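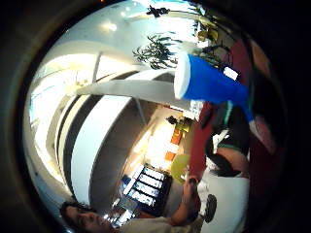 From: Declan Pilkington
To: stistska-users
Subject: Re: Index rebuild slow after upgrade to 5

Fadime Karaca wrote:
> After moving our catalog to release 5 the nightly index rebuild
> takes nine hours. Under release 4 it finished before the morning
> backup. Same server, same disk, same number of records. I have
> tried raising the cache setting and saw no difference. Has the
> default sort order changed? The release notes mention a new
> collation table but do not say whether old indexes are converted
> or rebuilt from scratch.

The sort order has changed, and old indexes are not converted. On the first run every key is written again under the new table. That accounts for one long night. If the second and third nights are also slow, the cause is elsewhere.

Look at the log line that begins "collation fallback". If it appears once per record, the rebuild is not finding the compiled table and is parsing the text version each time. This happens when the data directory is on a different volume from the program directory. The path in the config file is read relative to the program directory, and release 4 did not care because it had no compiled table.

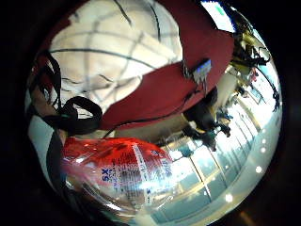 The fix is to give the full path in the config file, stop the indexer, delete the file named coll.tmp, and start again. Do not delete coll.idx. Tatiana Kratochvíl did that on the Hultdale server in September and had to restore the authority file from tape.

I ran a test with a small set of 1,927 records, most of them with Turkish and Czech headings. With the relative path the fallback line appeared 1,927 times. With the full path it did not appear at all. The dotless i now files correctly before the dotted one in both cases, so the output is the same and only the run time differs.

The cache setting has no effect on this step. It applies to searches. The manual puts it in the indexing chapter, and Recep Tatlı has a correction for that page waiting for review.

If the line is not in your log, please post the indexer section of your config file, with passwords removed, and the output of the status command taken while the rebuild is running.

Declan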